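Fisheye gripper camera: demos of a shiny white container fail, what should our club change?

Posted in Student Robotics by Nesen

Hello all. I am in a student robotics club and we are preparing for the household objects round in October. Our task is to teach the arm to pick up a container and move it to a mark on the table. We record the demonstrations by hand, with a gripper tool which has a wide fisheye camera on it, and afterwards we train a policy from the recordings.

We have 244 demonstrations now. With a matte box the policy works well. With the glossy off-white container the arm stops too early, or it goes a little to the left and closes on air. We calibrated the lens again and the result is the same. My teammate thinks we need more data, I think the reflections are the problem. We have only 5 practice sessions left, so I do not want to spend them all on recording the wrong thing. I put one picture at the bottom of the page, from the close part of the approach.

What would you change first?

Ikel

More data. 244 is nothing. Also check your USB cable, we had dropped images for a month and it was the cable.

Lindqvist

I was a mentor for a school team with a similar setup, so I will try to give a longer answer.

First, look at how much of the view the object takes in the last part of the approach. In your picture it fills most of the center and the right side. The policy gets very little information about the distance at this moment, and the surface is pale and smooth, so there is almost no texture to help. What remains is the outline and the highlights. The highlights move when the camera moves, and they also depend on where the lamps are. If all your demonstrations were recorded in one room with the same lamps on, the policy can learn the white spots as if they were part of the object.

I would do this before recording anything big:

Record 14 new demonstrations with some lights switched off, and train with them mixed in. If the error to the left changes, you have your answer.

Start every demonstration farther away, and move slower at the end. Our students were always too fast in the last few centimeters – they wanted to finish.

Add random brightness and contrast in training. Do not mirror the images unless you mirror the actions too. We lost one week with this mistake.

Your walls are also cream, very close to the color of the container. Try a darker cloth behind it for one session, only as a test. In the competition you will probably not be allowed to choose the background, so do not train everything like this.

About the cable: it is worth checking, but dropped images usually give a jerky motion and not a constant error to one side.

Vikeck

Agree with Lindqvist about the lights. One more thing, please check the time offset between the camera and the gripper width signal. Ours was late and the fingers closed too early on every object, but with the matte ones it still worked by luck. You can test it in 2 minutes: open and close the fingers in front of the camera and compare with the log.

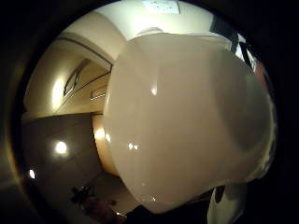
Close approach to the off-white container, with small highlights on its surface.

This site uses cookies to remember your login and your language. By continuing you accept our cookie notice.

Contact | Terms | Copyright belongs to the individual posters | Back to top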